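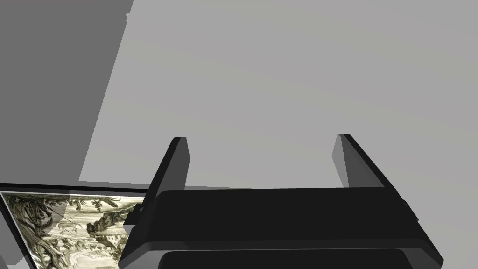

Figure 3. Wrist view in the simulated workspace, gripper open.

4.2 Equipment budget and order of purchase

The largest single decision in the plan was how many physical arms to buy in the first year. Our first draft, written by Landeg and Tully, asked for four arms and no simulation licenses. The version that was funded asks for one arm and moves the remaining three to a second order, which depends on results from the simulated workspace. Figure 3 is a rendered view from that workspace, looking along the gripper toward its two fingers, which are fully open with nothing between them. The wall behind them is plain light gray, while a framed landscape with twisted trees lies to the lower left. We used views of this kind to settle three purchasing questions: the camera mount, the finger length, and the amount of surface finishing needed at the Flullstead site.

The camera mount came first. A wrist camera can be bought as part of the gripper package or fitted later with a separate bracket. The package price from Brelleo was $882 higher per arm than the gripper alone. In the wrist view, the gripper housing takes up a wide band across the lower part of the image, and the brackets at its sides hide more. In Figure 3 the stepped bracket on the left covers part of the picture. Nair compared this view with one from a simulated mount set higher on the wrist and found that the higher mount left more of the work surface clear. A higher mount can't be ordered as part of the package. We therefore budgeted for the gripper alone and a bracket made in our own shop. The shop charge is $200 per bracket, including one revision. If the first bracket needs more than one revision, the saving gets smaller but doesn't disappear.

Finger length was a smaller item but affected the delivery date. Standard fingers ship with the gripper. Long fingers are a separate part, and the quoted lead time at the time of writing was 83 days. The tasks planned for the first year involve flat objects and small boxes, and in simulation the standard fingers reached all of the planned grasp positions except those at the back of the lower shelf. We removed the lower shelf from the first-year tasks and did not order the long fingers. They are listed in the second order.

The third question was how much to spend on the room. The original request included a line for repainting and for matte panels behind the work area, on the assumption that the vision software would need a plain background. Eynon ran the detection tests against both plain and detailed backgrounds, and the difference was too small to justify covering all four walls. The funded plan keeps panels on one side only. Electrical work and floor anchors were not changed, as neither can be tested in simulation.

With these changes, the first-year request fell by $3,033 before the reduction in the number of arms is counted. Most of that came from the room. We put part of the saving back into spare parts, mainly a second set of standard fingers and a replacement cable. Groups that budget for an arm but not for spares often lose weeks waiting on a low-cost item, and our earlier project at Wynne lost most of December in this way.

Some costs can't be lowered by planning in simulation. Rendered lighting in our workspace is even, and the lighting at Flullstead isn't. Cable routing was not modeled at all. Staff time for installation was estimated from the Wynne records and may be low, because that arm was mounted on an existing bench. The Serker controller also needs a yearly support contract after the first year. We list it in the operating budget, where it is easier to renew, but it should be read as part of the cost of the arm.

The second order will be reviewed by Llewellyn after the first arm has been in use for six months. Two conditions have to be met. The physical arm has to complete the same task set that was used in simulation, and the bracket design has to be final, so that the remaining brackets can be made in one batch. If only the first condition is met, the order for arms goes ahead and the brackets are held back. If the task set isn't completed, the money stays in the equipment line and the number of arms is decided again.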